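How to Tell If a Robot Arm Is Ready for Kitchen Cleanup

Before you trust an arm with a real kitchen, run it through a cheap practice one. We use the checklist below at Wisance, and it takes over 20 minutes for each pass.

Step 1. Pick one chore. "Clean the kitchen" is too big. "Put the vegetables in the sink" is a chore you can score.

Step 2. Set a time limit. We allow 32 seconds per item. A person needs far less, but anything slower than that is no help at home.

Step 3. Run the chore, then move everything and run it again. Most arms do well on the layout they learned and badly on the next one.

Step 4. Write down every time you had to step in. Our log has 2,121 runs in it, and the notes on rescues are the part we read most.
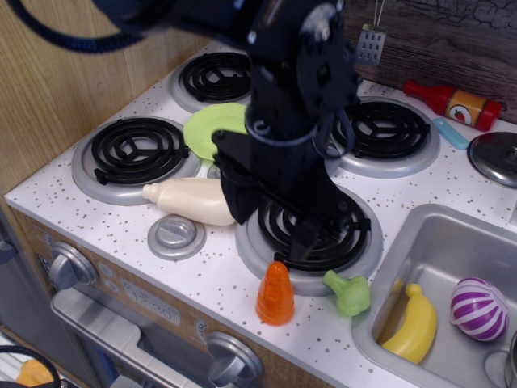

Choose your test items by shape as well as by size. Flat things are harder to pick up than tall ones, and round things roll. A good mix has an upright carrot near the front of the stove, a bottle on its side and a plate lying at a tilt — three different grasps within a short reach.

Step 5. Score it. If you stepped in more than 3 times in a pass, the arm isn't ready. Go back to step 1 and choose a smaller chore.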